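How to Register for Consular Day in Mirnulside

If you live in or near Mirnulside and hold a Paivan passport, you probably know that the embassy is a long drive away, and that getting there and back can eat up a whole day of work. That's why so many of us look forward to Consular Day, when the embassy staff pack up their equipment and come to us for an afternoon. I have helped neighbors and a good number of cousins get signed up over the years, and I thought it was time to put the whole thing in writing, so you can sit down with a cup of something and go through it at your own pace.

The next Consular Day is in December, at the Clornov Cultural Center, in the big hall on the ground floor. Sign-up is open now and closes on October 2, 2026, at the end of the business day. Please don't leave it to that last afternoon if you can help it! The site gets slow, and the phone line gets slower.

What you can do at Consular Day

You can renew a passport, register a birth or a marriage that took place abroad, have a signature certified, and update your address on the consular list. You can't apply for a visa for a relative, and you can't pick up a document that you ordered at the embassy counter. Those still have to be done at the embassy itself.

Step 1. Find your consular number

It's printed on the letter you got when you first put your name on the list, up at the top right. If the letter has wandered off (mine lived in a cookbook for years), call the embassy and they will read it to you once you've given your date of birth and your parents' names. If you were never on the list at all, choose "New resident" on the first screen and you'll be given a number as you go.

Step 2. Make your account on Roltura

Roltura is the booking site the embassy uses. Type in your name exactly the way it appears in your passport, middle names and hyphens and all. Choose "Mirnulside" as your location, then enter the event code, 3971. You'll get an email with a link in it, and you have to click that link before you can go any further. Look in your junk folder if it doesn't show up.

Step 3. Choose your service and your time

There are 300 appointments for the afternoon, and each one is good for one person and one service. A family of four renewing four passports needs four appointments, babies included. Try to pick times that sit next to each other, and pick the later ones if you have a long way to come.

Step 4. Get your papers together

For a passport renewal, bring the old passport, a proof of address from the last 3 months, and two recent photos on a plain light background. For a birth, bring the full certificate (the short one with the pretty border won't do) and both parents' passports. Make one photocopy of everything. There is a copier at the Clornov Center, but the line for it can be longer than the line for the consul. 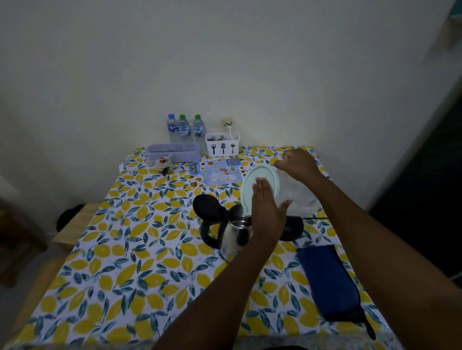 Can I send someone else in my place?
For an address update, a relative can go for you with a signed letter and a copy of your passport, but for everything else you have to be there in person, children too.

Step 5. Pay the fee

A passport renewal costs 370 in Paivan crowns, paid by card on the Roltura site when you confirm. Certified signatures are paid for on the day, in cash, and exact change is very much appreciated. Address updates are free.

Step 6. Print your confirmation

Bring it on paper. The staff at the door check names against a printed list, and the signal in that hall is poor enough that I wouldn't count on pulling it up on your phone.

If you need to cancel, go back to "My bookings" and release your time so it can go to somebody on the waiting list. The fee is put back on your card. If you're on the waiting list yourself, keep an eye on your email through the end of November, and answer quickly when a time is offered, as the offer is only held until the next morning.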